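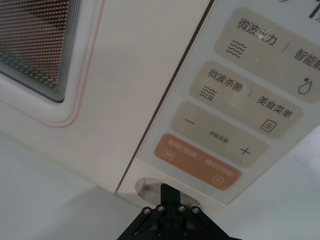
The door and control panel of a cream-colored microwave oven.

Zollel Rebuilds Toreo Kitchenware Site, Drops Features It Says Never Earned Their Keep

Web design studio Zollel has finished a new website for Toreo, a seller of secondhand and refurbished kitchen appliances. The site replaces one that Toreo had been adding to for years and that had grown to 3418 pages, many of them for goods sold long ago.

The new site has 30 pages, plus the live product listings. It went up on a Saturday in October, when Toreo's shop counter was open and staff could hear from customers directly if the checkout broke.

"Most redesign announcements promise more visitors, more sales and a better mood in the office," said Shafiq Debnath, who led the project at Zollel. "I don't believe most of them, and I have written a few. We can say the old site was slow and hard to search. Whether the new one sells more toasters is something we would like to see in the numbers before we put it in a headline."

Toreo had first asked for a chat window, a pop-up newsletter form and a rotating banner on the home page. Zollel argued against all three. The banner on the old site had five slides, and visit records showed that hardly anyone clicked past the first. The pop-up was closed by nearly everyone who saw it. Toreo agreed to leave both out. The chat window is still being discussed, and Zollel's view of it has not changed.

What did go in is plain. Each listing now shows the price, the age of the appliance if known, its outside measurements and any marks or dents, in that order. Search works by type, width and price. The returns policy, which used to be a file customers had to download, is a normal page with a link at the bottom of every screen.

The site runs on Rallis, a content system that Toreo's own staff can update without calling the studio. Zollel looked at two other systems and found their sales claims hard to check. Rallis has weak spots too - its photo tool is clumsy, and bulk edits take longer than they should - but staff learned the basics in one afternoon.

Product records came over from Fadton, the stock program Toreo has used since it opened. Of the first 3000 records moved, a good number had missing sizes or two different prices. Those were fixed by hand. Zollel had been told the transfer would be automatic and had set aside extra days in case it wasn't. The extra days were used.

"People kept asking if we would add a tool that guesses what the shopper wants," Debnath said. "The shopper wants a microwave that fits under the shelf. Give them the width."

Zollel will review search records and abandoned orders with Toreo after the holiday season and will publish the results on its projects page, including any that are disappointing. Until then the studio is making no claims about sales.

Press questions can be sent to Shafiq Debnath through the contact form on the Zollel website.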